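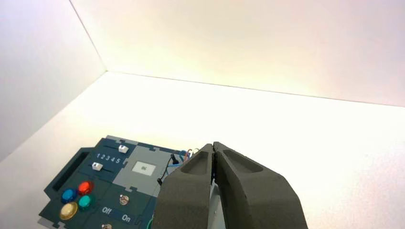
Can a robot arm run a small machine in my shop yet, or am I dreaming?

Posted by Colin Bainbridge

Hi everybody, and sorry in advance for the length of this. My wife and I run a little two-room shop in Omunley where we make soap and candles, and a good part of my day goes to walking over to one machine or another and working its panel. Flip the switch on, nudge a slider to the right number, push a button, read the little display, walk away, come back 11 minutes later and do it all again. I'm 72 and my knees have started sending me letters about it!

My nephew keeps telling me a small robot arm could do this by now. I don't need it to pour wax or pack boxes (though I wouldn't say no), just work the controls on old equipment that has no computer hookup of any kind. Is that a real thing a regular person can set up, or is it still for folks in labs? And would I have to change my machines? I'm rather fond of them.

gruvo_fan

no. get a timer plug, they're cheap. robots are still useless at home, my vacuum eats socks

Declan Dunmore

Colin, I feel for you and your knees, and I think you deserve a longer reply than the one above, although the timer plug is a fair idea for anything that only needs to go on and off. Check the rating on it before you put a heater on the end of one.

I spent 30 years keeping packing lines going at Parsons and I tinker with arms in my retirement, so take this as one old hand talking to another. Pushing a button is the easy part. If the panel is fixed down and the arm is fixed down, you can teach it the spot and it'll go back there all day long. A big round domed button is friendly to a pair of blunt fingers, too, and you can press it with the gripper closed and not grab anything at all.

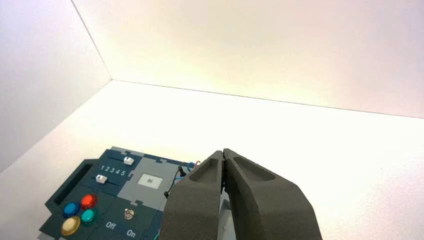 Sliders and toggles are where you'll lose your evenings. A slider knob is small, it has to be pushed along its track and stopped at the right place, and if the fingers come down a hair off they skate right over the top. Little metal toggles want a push from the side, and a thick finger can bump whatever sits next door. Then there's the display. A camera near the gripper can read a short number if the light is kind, but glare will spoil it, and so will the gripper getting in its own way.

So my suggestion is to start with one machine and one button. Bolt everything down, clear the loose wires well out of the arm's path, and run it 200 times with you standing by before you trust it with a real batch. Please don't leave hot wax alone with it, however well it behaves!

As for changing your machines, you shouldn't have to. I did glue a bigger cap on one slider at home and it helped no end, and it peels right off if you hate it. If you post what the panel looks like and how far apart the controls are, I'm happy to go through it with you. I'm usually on here Tuesday evenings after supper.

Colin Bainbridge

Thank you, Declan, that's very kind. One machine and one button it is, and I'll measure the panel tonight. The Zargate wax melter has the biggest buttons, so I'll start there, with me in a chair right beside it.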